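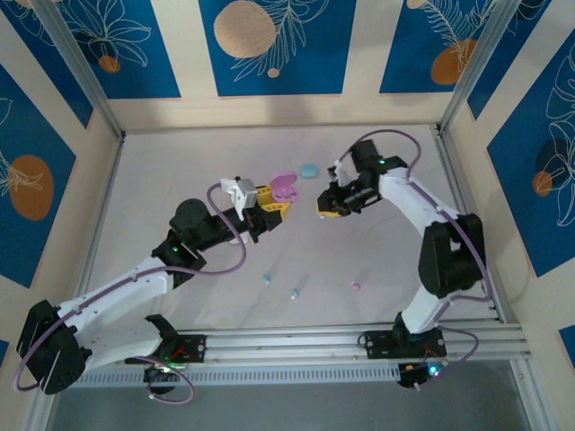 Tamsin Orlek, Recording Secretary
Posted in February

Home | Minutes | Agendas | Sample Library | Contact

Plemetti Small Goods Group
Minutes of the monthly meeting

The meeting was called to order at 4 p.m. in the Medilano room. The minutes of the last meeting were approved with one spelling correction. The agenda was accepted as sent out.

1. Cases and containers

The group went over the small items with hinged lids. The pink container stays in the sample library and will be listed under "lidded, small." A member asked whether lidded items should be stored open or shut. After some discussion it was agreed to store them shut and open them only for checking.

The loose pieces, meaning the light-blue and pink balls and the bead, are to be kept together in one bag. They are easy to lose, and two members asked for a bag that seals. The order will go to Nic Giolla with the next supply request.

2. Foam trays

Yellow foam stays the standard color for the trays. The request to try gray was withdrawn. Members agreed that the square cutouts suit most of the range but leave bigger items sitting on top of the foam. Vustus has offered a tray with larger cutouts at a minimum order of 400. The group wants to see a sample first. 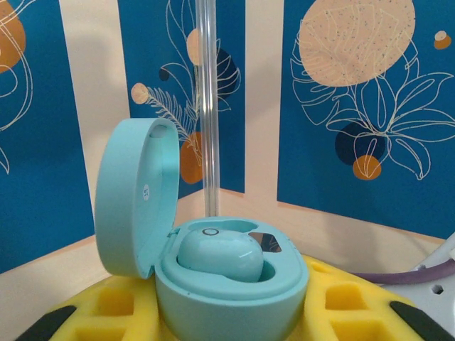 The item sheet for the teal earbud case needs correcting. It should read "case with one earbud, second slot empty," and the color should be given as mint teal. The old sheet said green. Sheets for other two-part items will be checked the same way before the next meeting.

3. Labels

The present labels are too large for anything that fits in a palm. Motion to order 2000 of the smaller size, seconded and carried. Labels go on the bag or the tray, never on the item. The remaining large labels can be used for shelves.

4. Other business

The shelf by the door is full. Items with no sheet will be moved to the lower shelf until someone writes one. The question of a second cabinet was held over.

The meeting closed at 5:15 p.m.

Contact the recording secretary with corrections | © Plemetti Small Goods Group | Back to top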